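robot club, week 4: sorting trash is harder than it looks

Ok quick one tonight, I have a lab report due and I haven't started it. But I promised myself I'd write up every session this semester and I already skipped one.

So for anyone new. I'm in the student robotics club, second year, and our team (we go by Keskin, long story, it was the name of a sandwich place) is building a trash sorting demo for the Cliddale student showcase. Stuff on a table, arm picks it up, trash goes where it's supposed to go. That's the pitch. It fit on one slide and everybody clapped.

Then you sit down and try to write it.

First two weeks were basically all setup. Getting the arm to talk to the lab machine, getting the machine to talk to the network, getting the network to stop kicking us off every time someone in the next room started a big download. I wrote maybe 50 lines of real code in that time and deleted most of them. Week three was calibration, which I missed half of with a cold, so I'm still a little fuzzy on how the table frame relates to the base frame and I keep flipping a sign. If you're reading this and you're on my team: yes, the minus sign was me. Sorry.

This week, actual objects. A plastic bottle and a snack bag. We picked those two on purpose, one is see-through and one is shiny and wrinkly, so between them they're mean to every part of the pipeline. The detector likes the bag a lot. Big bright raccoon cartoon on it, tons of color, it gets found pretty much every time. Bottle is another story. Clear plastic on a white table, come on. The depth readings go right through it and you get this swiss cheese blob where a bottle should be. We've been leaning on the label and just guessing the rest of the shape from there. Hacky but it's what we've got.
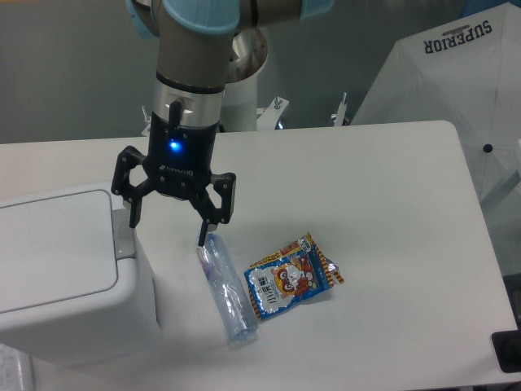
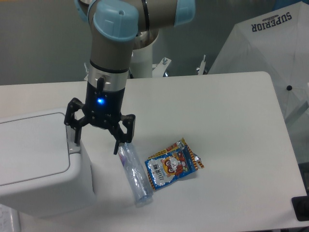
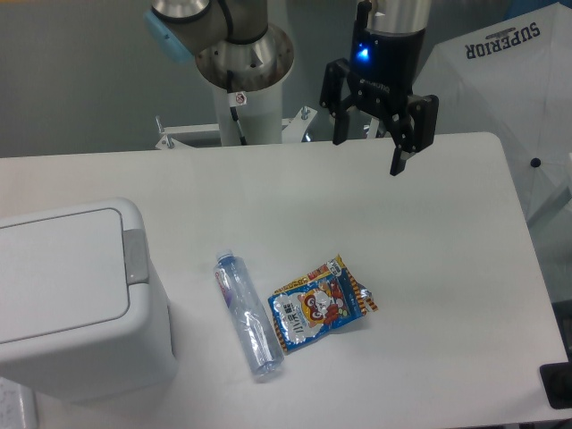
The thing I spent the most time on was the approach. Our first version came straight down over the middle of whatever the detector found, fingers wide open, close, lift. Fine for a block. For a bottle lying at an angle you have to turn the wrist so the fingers go across it, not along it, and my angle was coming out off by 90 because I'd mixed up which side of the bounding box was the long one. Took me most of the afternoon. The fix was swapping two variables. I don't want to talk about it.

Then there's how hard to squeeze. The gripper takes a force setting and we'd been using one number for everything, which is dumb, so now there's a little lookup table, one row per object. Somebody on the team wants to learn it from data instead. Cool idea, maybe after the showcase. For now the table is fine and I can read it and I know whats in it.

Drop is still not great. You'd think the bin is the easy part, it's a bin, it doesn't move. But the release point is hard coded and if anybody bumps anything the numbers are just wrong and you don't find out until the run is over. I want to stick a tag on it and look it up fresh at the start of every run. Wrote that on the whiteboard, put my initials next to it, so I guess it's mine.

Some numbers because my roommate asked. The rule sheet for Wakavham (that's the spring competition, if we get that far, the showcase is sort of the warmup) wants a log of every attempt. Ours has 776 rows in it right now. Don't be too impressed, a big chunk of those are duplicates from when the logger was writing every attempt twice. I cleaned some of it out and got bored. It also wants a written report, and I'd say about 700 words of ours exist, mostly headings and a paragraph I copied over from the proposal.

We moved all the task code over to Prokness this week too, thats the little scheduling thing the seniors wrote last year before they graduated. It handles the "do this, then this, unless that failed, then go home and try again" part. Mostly good! Docs are one text file and the last line of it is "TODO explain retries". I have been reading the source at 1 am trying to work out retries. I think I get it now. If a step fails it backs up one step, but it doesn't re-run the detection, so you can end up going after the spot where the bottle used to be. I added a flag for that. Needs testing.

For next time:

fix the drop point
test the retry flag on both objects
bag grasps, aim for the middle and not the crimped edge, the edge slips
ask if we can get lab time before 9 am, evenings are packed
somebody please bring a can so we can try metal

Also if you're a first year and thinking about joining, do it, we meet in the basement lab and you don't need to know anything coming in. I didn't. You'll spend a while lost and then one day you'll fix a minus sign and feel like a genius til dinner.

Ok lab report. Going.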